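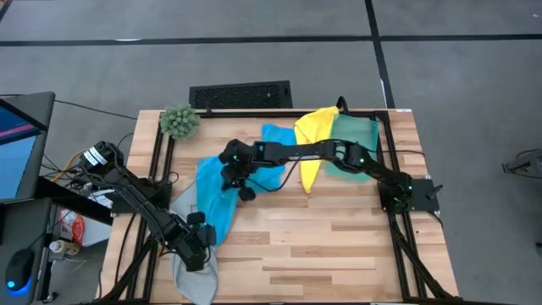

### 3.2 What people do with a small pile of cloths

Most of what has been written about household laundry starts with the washing and stops at the dryer door, and we have always felt that the most interesting part comes afterward, when somebody stands at a table with a modest heap of cloths and has to decide where each one goes. The homes in our diary study (85 of them, recruited in September) gave us 515 entries about exactly this moment, and we read every one of them, some several times over, because they were a real pleasure to read.

The small cloths turned out to have a life of their own. Bath towels and sheets are nearly always folded, and folded the same way each time, often the way a parent did it. Kitchen and cleaning cloths are treated much more loosely. Many diarists told us they sort them by color – blue for the bathroom, yellow for dusting, and so on – and then drop them into a bin without folding at all. One of them, writing late on a Thursday, called this "putting away without the away," a phrase Li-hua Yuen liked so much that it became our working name for the whole category.

Texture matters as well, perhaps more than we had expected. A waffle-weave towel, like the light gray one lying on the striped wooden tabletop in Figure 2, was often set apart from the smooth cloths and kept for dishes or hands, even in homes that claimed to have no system whatsoever.

**Figure 2.** Waffle-weave towel on a wooden tabletop.

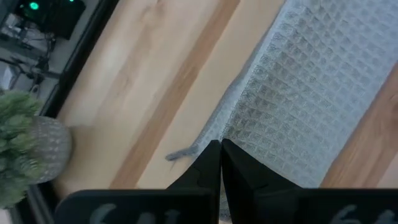
### 3.3 The open bin

We follow Vermeulen in speaking of "soft storage" for any container whose contents needn't be arranged, and we would like to extend the term a little. In over 90 entries the bin is described as part of the table itself: it lives there, low and within reach, and cloths go over its rim as they come to hand. Diarists who used a see-through bin mentioned that they could tell at a glance what was left in it, and they seemed rather fond of it for that reason.

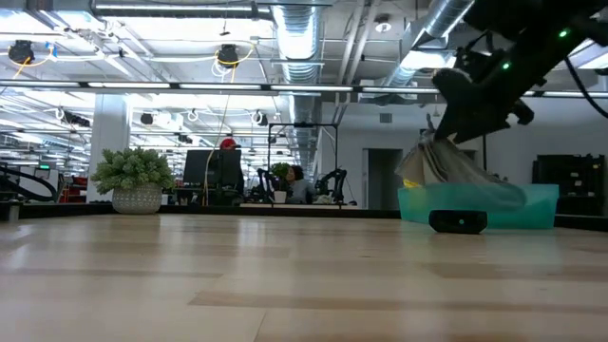 Those with solid bins wrote more about rummaging, and about the one good cloth that always ends up at the bottom. We don't want to make too much of the difference, as the two groups also differed in kitchen size and in how many people shared the chore. Still, the Rollari and Podetti households, who both swapped a solid bin for a see-through one partway through the diary period, each wrote fewer lines about searching afterward, and we return to their entries in Section 4.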